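Seon-mi Ryu has taught breathing and slow movement classes in Partington since 2009, and she still sets out the mats herself. We spoke in the back office of her studio, Samlow, between the noon class and the next one.

She came to tai chi through a bad knee. "My doctor said to try swimming, and I hated swimming," she says. "Rafferty Lyons had a class at the library. I went for the knee and stayed 5 years."
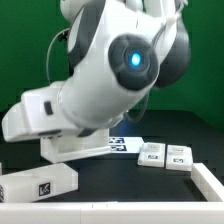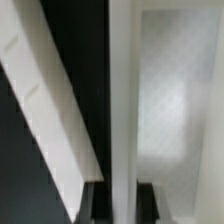
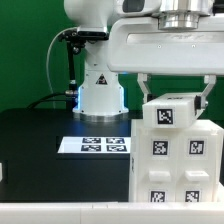

Lyons taught one short form and made everyone repeat it. Ryu teaches the same way, and her beginners spend February on standing — feet, knees, hips, then the breath. She asks them to think of the base of a robot arm, a rounded column that gets wider at the bottom. "The arm can reach all over the place. The base stays put. I tell them their legs are the base."

Not everyone likes it. "Roscoe Bellamy told me after his first class that he had paid to stand in a room," she says. He has now been to 100 classes and leads the warm-up when she is away.

I asked if she practices at home. "Twenty minutes, before coffee. If I have the coffee first, I don't do it."

She doesn't use music. She tried it once, and people moved to the beat and held their breath. A new evening group starts next month, and she is still looking for a second teacher to share it.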